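Hand-held grippers teach Zaseo's arm to tidy up
Oct 30, 2018

I spent a morning with Dirk Nijs at Zaseo, and I've come away wanting a gripper of my own! His team doesn't drive the robot to teach it. People just pick up a hand-held gripper and do the job themselves, and the arm learns from the recordings – 2,000 of them so far, made by 13 people since February.

The new bit is the result. With two short practice runs on a table it had never met, the arm did as well as one trained there from scratch. Dirk was trying hard not to grin (he failed). Granström want to test it next, and I'd love to go along.

What the person holding the gripper works with:
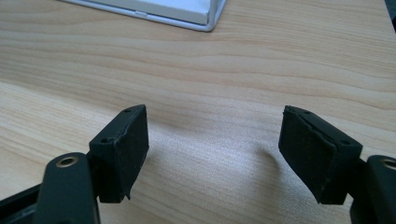 More from Zaseo

Clornik joins the project for its second round of recordings.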